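Suture practice day fills up at Holroyd

Full house at the Holroyd skills room this March. 16 trainees, one pad each, black thread and curved needles. Livalen supplied the pads, Pomero the thread. Everyone started on the short cut in the middle then moved to the longer ones.

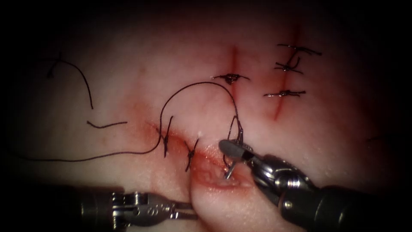

How long is a session?
Four hours, with a short break, and pads can be kept afterward.

Knots were the sticking point again. Tails too short, edges pulled too tight, a few pads torn and swapped out. Instructors kept saying the same thing: small bites, even spacing, dont yank. Most had it by the second cut.
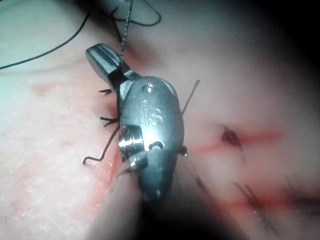

Next dates and sign-up

Another round is planned for Sukness, same format, bigger room. Roughly 421 names on the waiting list so far, so expect a wait. Sign-up opens 9 a.m. at the front desk or by phone, ext. 643. Bring nothing, instruments and thread are provided. Thread handling gets more time in the next one, after alot of requests.

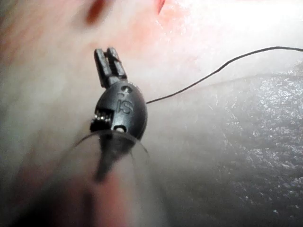
One trainee wrote in to say the curved cut was far harder than the straight one and asked for two pads next time, even if it costs extra. Holroyd says it is looking at the price.

Results go out by email. No grades, just notes on spacing and knot tails.
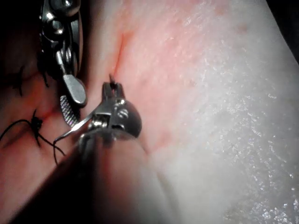 Stitching practice on a pad, Holroyd skills room.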